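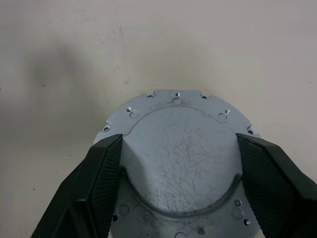
Porkeck Works – Handling and Assembly Section, Good Practice Group

Minutes of the meeting held on Oct 29, 2025

In the chair: Fraser Drummond
Also present: day shift leads, toolroom, quality, and two colleagues from the Huamán line who joined us by phone
Apologies: stores

1. Welcome and last minutes

Fraser thanked everyone for coming along at what is a busy time, and especially the Huamán people, who had to put up with our telephone line for the best part of an hour. The last minutes were agreed with one change: under item 3, "gripper pads" should have read "gripper pad covers". Quality apologised for having let that one through twice.

2. Handling rules for pressed plates

This took up most of the meeting, and rightly so. The present rule says only that galvanised plates are to be held "securely and without damage", and it was felt that this is a lovely sentiment but doesn't help anybody set up a cell. After a good long talk round the table the following wording was agreed for the next issue:

Plates with a raised centre are to be gripped from both sides across their width, with the textured pads against the metal. Fingertips should be level with one another before closing. The gripper is not to close over a screw head or a hole.

Toolroom asked whether "level" needed a figure. Quality would like one in due course but was happy to leave it to the setter's eye until the trials are finished. Huamán said they have been working to something very similar since March and have had no complaints from assembly, which was good to hear.

3. Scratches and scuffs

There was some friendly disagreement here. The raised face of a plate can carry a good many fine scratches, running every which way, and shift leads wanted to know whether these count as handling damage. Quality's view is that surface scratches on zinc are to be recorded but are no reason to reject, unless they can be felt with a fingernail. Fraser asked that the plate be looked at before it goes into the cell as well as after, so that we stop blaming the robots for marks that came in with the delivery. Agreed by all, with some laughter from the toolroom.

4. Pad inspection

Pads are to be brushed clean at the start of each shift and checked for wear every 500 cycles. The Zika cell has now run 1,281 cycles on its current pair, and the toolroom would very much like to see them before anyone runs it any further. Spare pads are kept in the second drawer, and would people please write it down when they take the last set.

5. Work surfaces

The pale boards under the grippers show up grit nicely, and we shall be keeping them. Even small specks should be wiped away before a plate is set down. A dry cloth will do.

6. Flandulero software update

Deferred. The supplier has sent nearly 4 pages of notes and only Fraser has read them.

7. Any other business

Shift leads asked again for a proper place to hang the teach pendants. Toolroom has a bracket in mind.

Actions
Fraser: circulate the new wording for item 2 and read the Flandulero notes a second time.
Toolroom: inspect the Zika pads; bracket.
Quality: add a "before" column to the surface record sheet.

Next meeting to be arranged once the trials are done.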